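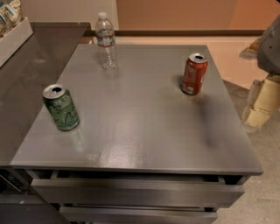
Bench cabinet, three drinks.

November 8, 2024

Notebook, mailer tracking project. Olga on the database, me on everything that jams.

Scanned the last of the Plalis riding flyers this morning. That closes the municipal set at 600 pieces, all from candidates or third-party advertisers who had something to say about the handgun bylaw or about the people who disagreed with them on it. The feeder took the glossy ones two at a time again. Wiped the rollers, ran it on the slow setting, got through a full tray without swearing. Slow setting is now the setting.

Coding. Olga Gallardo and I each did the same 141 pieces blind and compared after lunch. We disagreed on 21. Most of those are the old argument over what counts as an attack. She codes "Ask Councillor Baldursdóttir why she voted against hunters" as an attack. I had it as issue contrast, on the grounds that it is phrased as a suggestion. Reading it aloud did not help my case. Changed mine.

Four of the others come down to the authorization line. The codebook says record the sponsor as printed. On the Cimano flyers the sponsor is printed in pale grey on slightly paler grey, at a size I'd call respectful of the law's minimum and nothing more. OCR returns "authonzed by the offlcial ogent". Typed them in by hand under the magnifier lamp. For the record, the official agent has a perfectly nice name once you find it.

Postage codes: the Nokik batch carries two different permit numbers for what is plainly one print run, same fold, same typo in "licence". Could be two mail drops, could be two organizations sharing a designer and a grudge. Left as separate sponsors with a cross-reference. Do not merge until we see the spring filings, due in April.

Master table stands at 2,005 rows counting the provincial pieces. Olga's dedupe script wanted to drop a pair that differ only in whether the candidate is wearing a tie. Kept both. Somebody paid for that tie.

Renata Espinoza rang from the elections archive. She can lend us the lawn sign photos but wants the colour chart in every shot we send back, and she wants the spelling "centre" in all our labels, as the archive search is fussy. Fixed the labels. Three of them were my doing.

To do
- rescan the Cimano flyers at the higher resolution, greyscale off
- rewrite codebook section on rhetorical questions (Olga drafts, I sulk)
- ask Renata whether the radio scripts survive on paper - she thinks so, the finding aid says otherwise
- new magnifier bulb
- back up the table before touching the dedupe script again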